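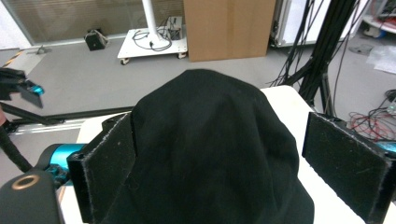 TX 9: Dyeing and Finishing
Handout for Unit 4, Black Shades on Cotton
Instructor: Deisy Usuga
Revised Aug 10, 2024

1. Scope

The unit covers black on woven and knitted cotton, piece dyed. Blends are left for November. Read the chapter on fiber structure first, in particular the part on swelling in alkali, which is assumed from here on.

2. Depth of shade

A fabric looks black when it reflects very little light at every visible wavelength. Two things control this: how much dye is in the fiber, and how much light bounces off the surface before it ever meets the dye. The second is often ignored in the lab. A raised or brushed surface scatters light and can look gray or dusty at the same dye content as a flat weave that looks black. Mercerized cotton looks deeper than untreated cotton from the same bath.

Depth is stated as percent on weight of fabric (owf). For a 200 g sample at 9% owf, the dye needed is 18 g. Students lose marks every term by working from the weight of the bath.

Most commercial blacks are mixtures. A common reactive black is a navy component shaded with orange or red. If the components do not exhaust at the same rate, the shade shifts during the run, and lots pulled at different times will not match.

3. Dye classes used for black

Sulfur. Cheap, good fastness to washing, moderate fastness to light, poor fastness to chlorine. Applied in reduced form and then oxidized on the fiber. Some sulfur blacks form acid during storage and weaken the cloth (tendering). An alkaline buffer in the final rinse slows this down.

Reactive. Forms a covalent bond with cellulose. Good wash fastness if the unfixed dye is removed. Deep blacks need a lot of salt and a long wash-off.

Direct. Easy to apply, weak wash fastness without an aftertreatment. Used where the article is rarely washed.

Vat. Best overall fastness, highest cost.

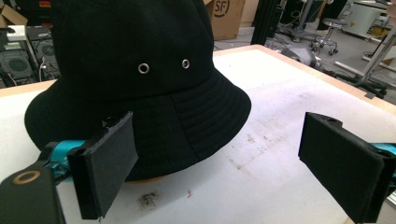

4. Crocking

Crocking is the transfer of color by rubbing. It is tested dry and wet against a white cotton square, and the stain is graded on a gray scale from 1 (worst) to 5 (no stain). Wet grades are nearly always lower. Causes, in the order you should check them:

unfixed dye left after a short wash-off
hard water in the wash-off
dye loading past the saturation point of the fiber
surface fuzz that breaks away carrying color with it

The last one is mechanical and more washing will not fix it. Singeing or an enzyme treatment before dyeing helps.

5. Worked case: Platia twill

Platia is a cotton twill supplied to Gasser at a finished width of 762 mm. Lot A passed dry crocking and failed wet. Lot B, dyed by the same recipe, passed both. The dye house record shows that Lot A was run with one hot rinse in place of two, and soaped at a lower temperature than the recipe called for. A 100 g swatch from Lot A, soaped again in the lab, reached the same wet grade as Lot B.

The record does not tell us whether the shade after re-soaping still matched the standard. Removing loose dye lowers the apparent depth. Discuss what should have been measured, and when.

6. Problems

1. Find the dye needed for 762 g of fabric at 9% owf. Show units.
2. A sulfur black stored for a long period in a warm warehouse tears easily along the fold lines. Name the likely mechanism and one preventive step.
3. Kirkus wants to move a fleece-backed knit from direct black to reactive black without changing machines. List the process steps that must be added.
4. Explain why a black that matches under daylight can look brown under a store lamp. Use the term metamerism correctly.

Problem 3 is due with the lab report. Bring your crocking squares mounted and labeled with lot, direction of rub and wet or dry.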